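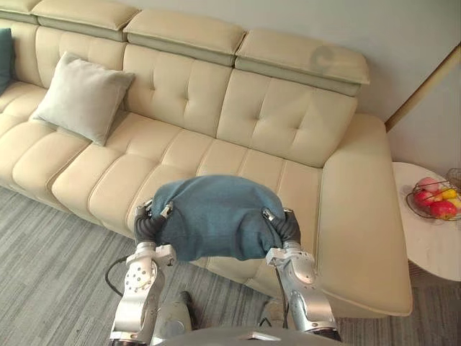
Conseils pratiques : enregistrer des démonstrations de pliage et de rangement au salon

Ces conseils concernent les séances de téléopération à deux bras destinées à l'apprentissage par imitation, avec du linge de maison et des meubles ordinaires. Ils complètent la fiche Kandetti sur la cuisine.

Préparer la pièce
Videz l'assise du canapé à l'endroit où le linge sera posé. Les coussins décoratifs peuvent rester contre le dossier, mais leur position doit changer d'une série à l'autre. Même chose pour les objets de la table d'appoint : une corbeille de fruits déplacée de quelques centimètres suffit.
Sur un cuir clair, préférez un linge de couleur soutenue. Le bleu canard donne un contour net. Une serviette crème sur un canapé crème sera réservée aux séries difficiles, étiquetées à part.
Fermez les rideaux si le soleil touche directement le cuir.

Choisir le linge
Une serviette éponge de taille moyenne convient pour débuter. Retirez les étiquettes cousues, qui s'accrochent aux doigts des pinces. Lavez les serviettes neuves deux fois avant la première séance : l'apprêt les rend plus raides et le pli tient mal.
Prévoyez 5 serviettes par séance et faites-les tourner.

Saisir et porter
Prenez le tissu par les deux extrémités, pinces à la même hauteur. Une légère flèche au milieu est acceptable. Si le tissu est tendu, rapprochez les bras avant de continuer ; un tissu tendu glisse à l'ouverture de la première pince.
Passez juste au-dessus du bord de l'assise, sans frotter. Sur les assises matelassées, les coutures retiennent le linge et décalent la dépose.
Ouvrez les deux pinces en même temps, puis reculez à la verticale. Vérifiez que les câbles des bras ne traînent pas sur le tapis ni sur l'accoudoir.

Découper les épisodes
Un épisode commence bras au repos et finit bras au repos. Coupez les temps morts au-delà de 10 secondes.
Conservez les reprises : une prise manquée puis corrigée est utile au modèle. Une prise abandonnée est supprimée.
Dans Roltik, renseignez au minimum la pièce, le meuble, le tissu et l'opérateur. Le champ « remarques » n'est pas exporté.

Volume
Comptez 200 épisodes valides par couple meuble-tissu. Notre lot de juin pour le canapé d'angle en contient 223, reprises comprises.

Entretien après la séance
Essuyez le cuir avec un chiffon microfibre à peine humide, puis un chiffon sec. Pas de lingettes parfumées. Passez l'aspirateur sur le tapis dans le sens des rayures et retirez les peluches des pinces à la brosse souple. Les embouts usés se commandent chez Grestham, par paire.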